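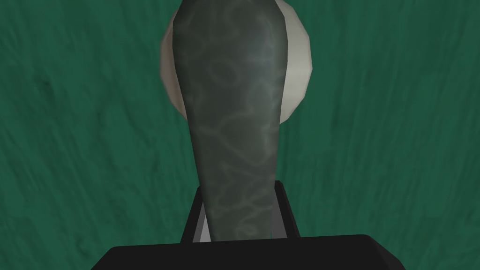
Illport's city charter has a recall section that has never been used, and the woman who spent most of her career as a clerk in the city's records office thinks it could not be used as written. She retired last October and agreed to talk on the condition that her name be left out, as she still does occasional work for the city. I asked her how the charter got to be the way it is. She said it grew by amendment, each one sending the reader off to another, and that if you drew the cross-references on paper they would look like the pale veins on that dark gray marbled shape at the top of the page, looping over the whole thing and getting thicker toward the narrow end. "The recall section is down at the narrow end," she said. "Everything runs into it."

The charter is 137 pages long in the current printing. Section 43 says that any elected officer may be recalled on a petition of registered voters, "filed in the manner provided for initiatives." The initiative procedure used to be in Section 49. It was repealed when the city moved to the state's petition rules, and Section 49 now deals with the sale of surplus land.

"So you have a right to file a petition in a manner that isn't provided," she said. "I raised it in a memo. The answer I got was that the state rules would fill the gap. Maybe they would. The state rules cover initiatives and referendums. They don't say recall anywhere."

She was asked about it at the counter several times over the years, most often during the argument over the Hiebert Street bridge. People wanted to know how many signatures they needed. She told them she could give them the text of the section but could not tell them what it meant.

"That was the truth, and they hated it. They thought I was covering for the council. I had one man come back every morning for a week with the same question worded a different way. I would have liked to give him a number. There isn't one in there."

The city attorney at the time declined to issue a written opinion without an actual petition in hand. She understands that position, though she does not agree with it. A group that gathers signatures has to spend money and time before it finds out whether the petition is valid, and the officer being recalled has to run a campaign against something that may be thrown out.

"Either side would have gone to court," she said. "It would have been decided by a judge in a hurry. I don't think that's a good way to find out what your charter says."

I asked whether the problem got worse when the charter went online. The city paid a company called Plolix to convert the printed text, and for a while the references were live links. The link in Section 43 took readers to the section on surplus land.

"In a way it helped," she said. "When it was on paper you had to go looking for the mistake. Once you could click on it, council members started to see it for themselves. But the fix they made was to take the link out. The words are the same."

The neighboring town of Graltinura had a similar gap and closed it by ordinance. She does not think Illport can do that. The charter says its own text may be changed only by a vote of the people, and she reads a procedure for recall as part of that text. Others in the office read it differently. Their view is that an ordinance would only carry out a right the charter already grants.

"I can see how they get there," she said. "But the old procedure was in the charter. Voters put it there. If the council writes the new one, then the council is writing the rules for removing the council."

A draft amendment is now being circulated. It would set a signature threshold, a filing period and a bar on recall during an officer's first months in office. It also repairs 3 other references that she flagged before she left. She has read it and thinks the drafting is clean, apart from one sentence that says "electors" where the rest of the charter says "registered voters."

"Somebody will ask if those are two different groups of people," she said. "They should pick one."

She is less sure that it will get to the ballot. Council members do not like to be seen making recall easier or harder, and any amendment on the subject does one or the other. Without a petition on the way, there is no deadline pushing them.

I asked what she would tell a resident who wanted to start a recall tomorrow. She said she would tell them to talk to a lawyer first and to keep copies of everything they filed. Then she would give them the text of Section 43, as she always did. Copies are still available at the records counter, and the comment period on the draft was open when we spoke.

Posted Jun 27, 2018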